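Hukard Home Folding Set: data card

Version 3, written by Abílio Coelho, checked by Lilian Mrema

What is in the set

The set is a collection of recordings of folding and sorting clothes at home. All the work is done on beds, sofas and kitchen tables, in the homes of people who agreed to take part. There are 2759 recordings. Of these, 1478 were made on a bed, and this card speaks mostly about that part. The tables and sofas have their own card, by Kirsty Wragg.

Each recording begins with one piece of clothing dropped on the surface and finishes when the piece is folded, or when four minutes have passed. We kept the unfinished ones. They are marked "open" in the last column of the list.

The clothes

We asked for ordinary clothes which were already worn and washed many times. New shirts keep the lines from the shop and they fold too easily. Colours are written by simple names (blue, grey, dark green) and Tia Ackroyd decided the doubtful cases, so please do not be surprised if your grey is her blue. When the kind of garment is not clear from the first pile, the label is only "garment", and it stays so also if a sleeve shows later.

Socks are not included. We tried socks in December and stopped after one afternoon.

The beds

Nobody was asked to iron the sheet or to pull it tight. Folds in the sheet matter for the use of this set, for the reason that a fold in the sheet and a fold in the garment can look the same, most of all when the colours are close. Pillows and blankets were moved away before the start. Small things at the side, for example a book, could stay if they did not touch the clothing.

Light is the normal light of the room. We did not bring lamps.

Labels

Every recording has these fields:

surface: bed, sofa or table
sheet_colour: one or two words
garment_colour: one or two words
start_state: flat, piled, or inside out
end_state: folded or open
notes: free text, often empty

The word "piled" means that the cloth lies over itself in at least one place. Cyril Yeoman uses "crumpled" in his early notes and it has the same meaning.

Known problems

In 200 recordings the sheet colour was entered by phone and has spelling mistakes. Sage green is written in five ways. We will correct this in the next version.

Sample from the bed part

surface: bed
sheet_colour: sage green
garment_colour: dusty blue
start_state: piled 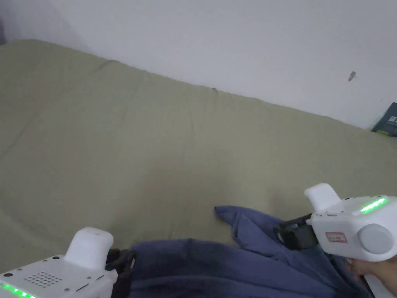 How to ask for the files

Write to the Planance desk with your name, your place of work and one or two lines about what you want to do. The answer normally comes in a week.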